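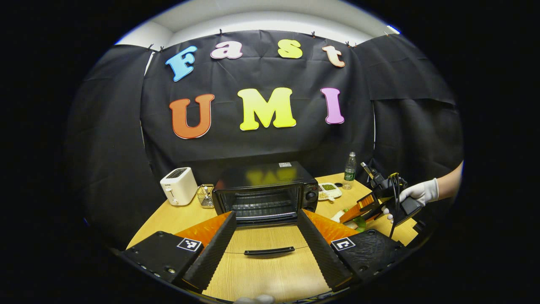
Figure 2. View from the gripper-mounted camera during a two-handed demonstration at the toaster oven, with the oven door open. The second gripper is at right.

4.2 Collecting two-handed demonstrations

We were delighted by how quickly people took to the hand-held grippers. Chelsea Clegg and Ward Goossens recorded 128 demonstrations of the oven task, 50 of them in a single afternoon — far more than we had managed by teleoperation! Each operator holds one gripper per hand, and each gripper carries its own camera, so the policy learns from the same close view it will have on the robot. The square markers on the finger mounts (Figure 2) give us the opening width in every image where both can be detected. We dropped 17 demonstrations in which tracking was lost, mostly when a hand passed close to the cloth backdrop and the camera had little texture to follow. The remaining 111 were used for training without any further trimming.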